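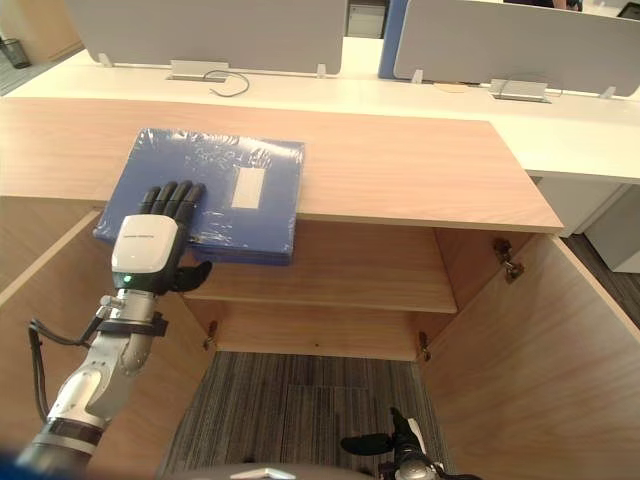
Niron Residents' Association, Secretary

Minutes of the meeting held 2nd February in the lounge at Vevside

The meeting opened with 11 households represented. Minutes of the December meeting were approved with one correction: the gate code was changed before the holiday, not after.

Parking. The Stalholm side lot is still being used overnight by people who do not live here. Signs were ordered in December and have not come. Agreed to call the supplier again and to hold off on towing until the signs are up.

Snow clearing. Adjei sent a new quote for the rest of the winter. It covers the front walks and both sets of steps but leaves out the path to the mailboxes. Several members said the path matters more than the steps. The secretary will ask for a price with the path included. No vote taken.

Laundry room. Two dryers are out of order. One needs a belt, the other has not been looked at. A request for later hours was discussed. The units above the room object to noise after 9. Hours stay as they are.

Garden plots. More than 30 requests came in for this year. Plots from last year carry over if the form is returned on time. Late forms go to the waiting list. The hose at the far end leaks and will be replaced in spring.

Other business. Recycling bins are being left in the road after pickup. A note will go under doors.

Next meeting to be posted on the board by the mailboxes.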